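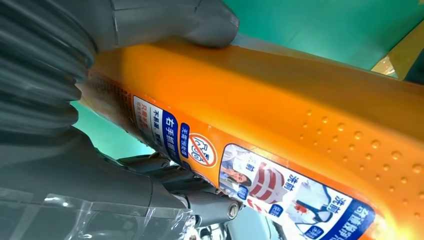

**Picking line at Standdale halted after gripper refuses to let go**

*2018-12-27*

The order-picking trial at the Standdale depot has been paused after one of its robot arms took hold of a bottle of laundry stain remover and declined, for 357 seconds, to give it back.

The arm had been asked to lift the bottle from the sorting surface, turn it and lower it into an outgoing tote. It managed the first two. On reaching the tote it stopped, tightened its fingers and reported to the control desk that the job was complete. The desk software, a package called Nidon, took its word for it and sent the next order.

Since the arm was by now occupied, the next order did not go well either. A carton of dishcloths was nudged off the side of the cell and on to the floor, where it was logged as delivered.

"We had a green light on the screen and an arm holding a bottle in mid-air," said Abimbola Anozie, who was running the shift. "One of them was wrong, and I could see the arm."

Anozie pressed the emergency stop, which cut power to the arm as intended. It did not open the gripper. The fingers are built to stay closed when the power goes, so that nothing heavy gets dropped on anyone's foot, and they stayed closed. Staff then waited for the air pressure in the line to fall far enough for the grip to be released by hand, a procedure that is described in the manual and had been practised by the one person on leave.

No one was hurt. The bottle did not burst, although the cap was found to have worked loose and a small amount of liquid had run down the outside of the gripper housing. That was wiped off, and the cell was washed down before anybody went back in.

The depot's maintenance lead, Prodromos Vasilakis, puts the fault down to a pressure sensor in one finger. It had been sending the same reading for most of the morning, a reading that happened to mean "empty". The arm therefore believed it was holding nothing and, quite reasonably from its point of view, kept squeezing in the hope of finding something.

"It was very diligent," Vasilakis said. "I would have liked it to be less diligent."

A look back through the logs has turned up 7 earlier occasions in the trial when the same sensor froze. On 6 of them it righted itself within a second or two and the pick went through, so no alarm was raised. The remaining one was put down at the time to operator error. The operator concerned, Tuấn Khúc, has asked for that entry to be amended, and it has been.

More awkward is the question of why the software closed the order. Nidon is meant to check each pick against the scales under the tote before marking it done. According to Eulalia Gallardo, who looks after the software side of the trial, the check was switched off in August while the scales were being replaced. The scales were replaced. The check stayed off.

"There was a note about it," Gallardo said. "It was a good note. It was in a folder."

The weight check is now back on, and the desk will no longer be able to disable it without a second person signing in. Two further changes are planned before the line restarts. A frozen sensor reading will stop the arm after 3 seconds, and a manual release lever will be fitted on the outside of the guard, where it can be reached by someone with ordinary-length arms.

Yến Phùng, the depot's safety officer, said liquids in plastic bottles would be kept off the automated line until the new lever had been tested. She has also asked for spill kits to be moved nearer to the cell — the closest one was on the far side of the loading bay, behind the dishcloths.

Orders are being picked by hand in the meantime. Anozie said the shift was coping well and that throughput had gone up slightly, a figure she was in no hurry to put in the report.

The trial is due to resume once the sensor has been replaced and Phùng has signed off the cell. The stain remover has been withdrawn from sale and is on a shelf in the maintenance office, a little dented on one side.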